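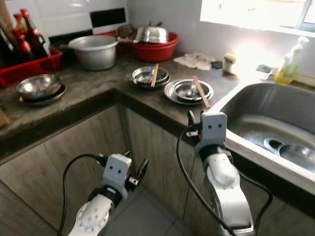
Holger Solberg는 Ruklow의 신호 편집기가 폐색 구간을 자동으로 나눠 주기 때문에 초보자도 역 하나쯤은 금방 굴릴 수 있다고 했다. 자동 분할에 한해서는 동의한다. 다만 분기기가 연속으로 놓인 구내에서는 결과가 달랐다.

Ruklow는 철도 운영 시뮬레이션 게임이고, 이번에 다루는 것은 Sastbridge가 배포한 화물역 확장팩이다. 조차장, 컨테이너 하역선, 기관차 검수고가 추가된다. 본편 저장 파일을 그대로 불러올 수 있으나 기존 화물역의 하역 설비는 다시 배치해야 한다.

설치 및 성능

테스트는 본편 시나리오 Prudport에서 진행했다. 선로 18개, 화차 1751량 규모의 저장 파일이다. 일시 정지 상태에서는 프레임 저하가 없었고, 최고 배속에서는 초당 28프레임까지 떨어졌다. 열차 대수보다 경로 재계산 빈도의 영향이 컸다. 입환 예약을 수동으로 바꾸면 끊김이 줄어든다.
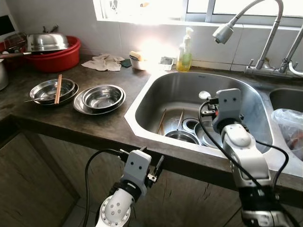
경로 재계산은 분기기 상태가 바뀔 때마다 구내 전체를 대상으로 실행된다. 구내를 2개 구역으로 분리하면 계산 범위도 나뉘지만, 구역 경계를 넘는 화차는 경계 신호기에서 한 번씩 정차한다. 정차 시간은 설정에서 조정할 수 없다.

편성 규칙

목적지, 화물 종류, 중량을 조건으로 지정할 수 있다. 조건은 위에서 아래로 평가되며 먼저 일치한 규칙만 적용된다. 문제는 규칙 복사 기능이다. 다른 역에 붙여 넣으면 목적지 항목이 초기화되는데 경고가 뜨지 않는다. Njål Sandberg가 공개한 Engström 모드를 쓰면 목적지가 유지된다. 도전 과제는 비활성화된다.
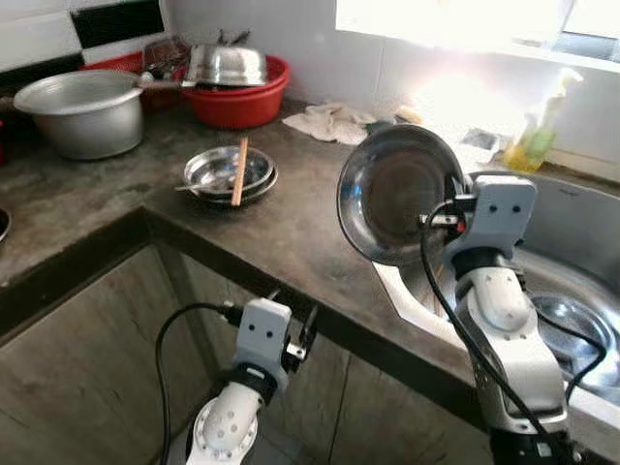
중량 조건에도 제약이 있다. 입력값은 화차 한 량 기준이고 편성 전체의 상한은 기관차 항목에서 따로 지정한다. 두 값이 충돌하면 편성은 대기 상태로 남고, 원인은 로그 창에서만 확인된다. 도움말에는 해당 내용이 없다.

평가

조차장 로직은 본편보다 확실히 세밀하고, 하역선 처리량 그래프도 쓸 만하다. 인터페이스는 본편 수준에 머물러 있다. 대형 화물역을 직접 설계하려는 사용자에게는 권한다. 여객 위주로 플레이한다면 추가되는 내용이 거의 없다. 규칙 복사 오류는 다음 패치 이후에 다시 확인할 예정이다.

관련 글
- Ruklow 신호 편집기: 폐색 구간 수동 설정
- Prudport 시나리오 초반 노선 배치
- Engström 모드 설치 순서와 충돌 목록

홈 | 리뷰 | 공략 | 모드 | 게시판

문의 | 저작권 안내 | 맨 위로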